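Workshop notebook, Thursday, 7:40 pm

Block-printed wrapping paper, second try

Okay, back at it with the snowflake blocks! Last time I carved the linoleum too shallow and the background kept picking up ink, so tonight I went over both blocks again with the wide gouge. Much better. The small flake still has a stubborn ridge near one of the points, but I've decided I like it (ask me again after a whole roll).

Paper is the plain brown kraft from Vesthorpe. I cut it into sheets before starting, because wrestling a roll with inky fingers was how I ruined the cuff of my good sweater. Ink is the Plidura white, number 903, straight from the tube with nothing mixed in. I tried thinning it on a scrap and it went gray and streaky.

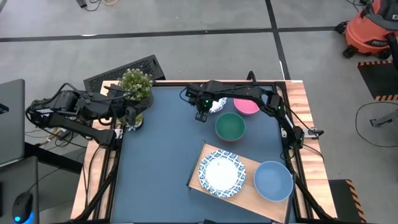

What I did

Rolled the ink out until it made that sticky hissing sound, two passes over the block, then pressed by hand and rubbed the back with a wooden spoon. The spoon beats the rolling pin by a mile! With the pin the block kept skating sideways and I got ghost snowflakes all over the place.

Spacing: I started with 95 mm between the big flakes and it looked kind of bare, like a bathroom curtain. Moved them closer and dropped a small one in each gap. I'm not measuring the small ones, just eyeballing it, and the sheets look friendlier for it.

Then I got greedy and tried the gold from Clolus on top of the white. Pretty color, but it takes forever to set up. I touched one after supper and it came right off on my thumb.
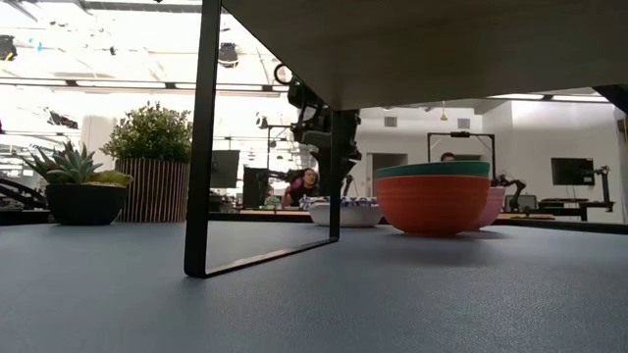

So gold gets its own evening, and only on the gift tags. I have 100 of those punched already from leftover Kļaviņa card stock (the cream, a bit toothy, takes ink really well). Want to try the little star stamp on them with a dab of gold in the middle.

To do: more white before the weekend, clean the brayer properly this time, find the baker's twine. Also sharpen the small V tool, it's tearing on the curves.

Sheets are hanging on the line by the door. Please don't stack them yet!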